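Print | E-mail

23 Feb 2020
By Yesenia Medrano and Samer Rawashdeh

4.2 Does the basket help?

Advice on household clutter leans hard on the open basket. Put one at the end of the table, the Herton guide says, and small things will find their way into it. We doubt this. The guide reports tidier tables but never says where the small things went afterward, and a basket full of snacks, jars and chargers is still clutter with a wall around it.

Our diary data come from 247 table clearings in the Nisard households. People were asked to write down what they moved and where it ended up. Figure 2 shows a table of the mixed kind we mean, with an empty basket, a wrapped item, a small snack box and a lidded jar. 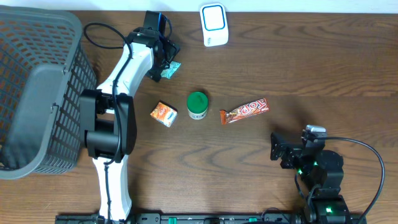
Mixed tables gave the most trouble in the diaries. Food and non-food went into the same basket in 80 of the clearings, and most of those entries also mention a second sort later in the day. Fitzsimmons treats the second sort as part of tidying. We would call it the same job done twice, and we see little reason to credit the basket with time saved when the kitchen shelf was a few steps away.

A fair objection is that people who write diaries tidy differently from people who don't. We can't rule that out, and the Urnemov survey has the same weakness.

Comments (3)

pantryshelf: We use a basket and it works fine. Did you ask anyone with kids?

M.T.: Second sort is real. Mine sits by the stairs for a week.

old_reader: Where is the table of results for 4.1? The link goes to the wrong page.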